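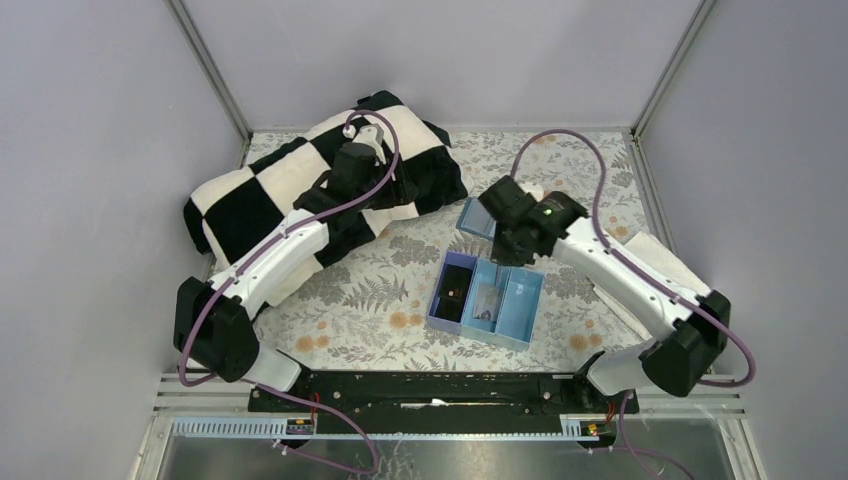 Rania Nasrallah wants it on record that her nephew also takes all afternoon to tidy a table, and he doesn't need a mounting beam.

Print | E-mail
April | By Joaquín Quiroga
Share (11) | Comments (8)

HOUSEHOLD CHORE READINESS - Clarkport bench, two arms

[x] Beam bolts tight. Scuffs are cosmetic.
[x] Arms clear each other at full reach.
[ ] Cables clear of the work. Purple loops still stand tall over both grippers. Re-tie before any folding.
[x] Bins within reach of the right arm.
[ ] Small items sorted into bins. Passed with boxes, failed with clear packets. Risby calls this "partial". So would I, if I were selling it.
[ ] Checkered textile folded. Nearly 40 minutes allowed, none of them useful.
[ ] White cloth folded square. See above, with less ambition.
[x] Emergency stop works. Best result of the day.

Verdict: may sort, supervised. May not do laundry - retest after the cables.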